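Gripper fingers creeping shut on their own after release — anyone else?
Hand-held tools > Faults and safety

wattlebird_jo
Posted February 20, 2024

Hi all, long-time reader, not much of a poster, so forgive me if I ramble a bit. I've been doing pick and place demos at home with a hand-held gripper for a Pakutero project, mostly fruit in and out of a basket on the dining table, and up until last week it had been lovely. Then it started doing something I don't like one bit.

I squeeze the trigger, the fingers close on the fruit, I carry it over, let go of the trigger, and the fingers open as they should. So far so good. But if I then hold still for a few seconds, they start to creep back together by themselves. Slowly the first few times, and then on Sunday they snapped. I'd reached in with my other hand to turn an orange around and it got me across the knuckle of my pointer finger. No blood, just a good bruise and some colourful language that my mum heard from the laundry.

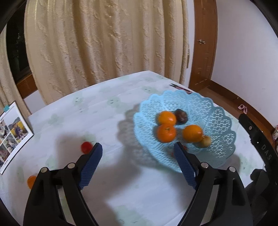
My table setup, fingers open over the cloth beside the fruit basket.

I've logged 157 episodes on this tool and the creeping began somewhere in the last 40. The trigger feels normal. I've wiped the pads, switched it off overnight, and tried it on a different battery, and it still comes and goes. Has anyone had this? I'd really rather not send it away if it's something silly, but I'd also like to keep my fingers.

Thanks in advance, and sorry for the essay!
Jo

----------

bench_and_biscuit

Ouch, poor knuckle! Glad it was only a bruise.

My money is on the return spring in the trigger. Mine went soft last winter and did something very similar, where the trigger looked like it was all the way out but was sitting a hair short, so the fingers thought I was still asking for a gentle squeeze. I took the cover off, gave the spring a bit of a stretch with my fingers, put it back and have had no trouble since. Ten minutes with a small screwdriver and a cup of tea.

----------

Driss Alaoui

Jo, please stop using it for now, even for quick tests. I look after the hand tools at Benjelloun and we treat any uncommanded closing as a full stop until we know the cause.

I'm afraid I don't agree with the spring idea, or at least I wouldn't start there. A soft spring would give you a slow, partial close. It wouldn't give you a snap. A snap sounds to me like the position reading jumping, and the usual culprit is the little cable behind the trigger, which rubs where it bends. It can look perfectly fine from outside. And I'd ask people not to stretch springs by hand. It works for a while and then you have a tool that behaves differently every week, with somebody's hand next to it.

If you still have your logs, could you look at the trigger value while you're holding still? On our firmware it reads 675 at rest. Yours may well rest at another number, and that's fine, as long as it sits there quietly.

----------

bench_and_biscuit

Fair enough on the snap, I'd skimmed past that bit. I'll stand up for my spring though, Driss. It's been going since winter and hasn't put a foot wrong. Not everyone has a parts drawer at work to dip into, and the official spring took weeks to get here.

----------

Driss Alaoui

I take the point about parts, and I've grumbled to Zirkgate about the wait myself. I'd still sooner see a tool sit in a box for a few weeks.

----------

tall_marnie

Can I put in a word for the other hand? We had a pinch on our team in November, and the fault was real, but the pinch happened because we'd all got into the habit of tidying between the fingers with the power on. It's so natural when you're moving fruit about and something rolls off where you don't want it. Now we put the tool down, switch it off, move the things and pick it up again. It's slower, and I moaned about it for days, but it's habit now.

Not having a go at you, Jo, I did exactly the same thing for months.

----------

wattlebird_jo

Oh, you're all very kind. No offence taken, Marnie. I reach in there constantly and never gave it a thought.

Driss, I sat down with the logs after tea. My resting value is different from yours, but it isn't quiet at all. It wobbles, and in 4 of the episodes it drops right down to where a full squeeze would be and comes back up. The Sunday one is among them. The trigger wasn't being touched in any of those, I'm sure of that.

----------

Driss Alaoui

Thank you for checking so carefully. I can't be certain from here, but those drops make me much more suspicious of the cable or its connector. Please write to Fidar support, attach the four logs, and say in the first line that it closed on your hand, so that it goes to the right person. I'd leave those episodes out of your upload too, and look over anything recorded after the creeping started.

----------

bench_and_biscuit

Okay, I'll concede Jo's isn't the spring. Mine was, though!

Went and checked my own log while I was at it. Steady as you like. I've ordered a new spring anyway, Driss, so you can sleep tonight.

----------

wattlebird_jo

Ticket's in, and the tool is switched off with the battery out. I'll post again when I hear back from them. Knuckle has gone a rather nice shade of green.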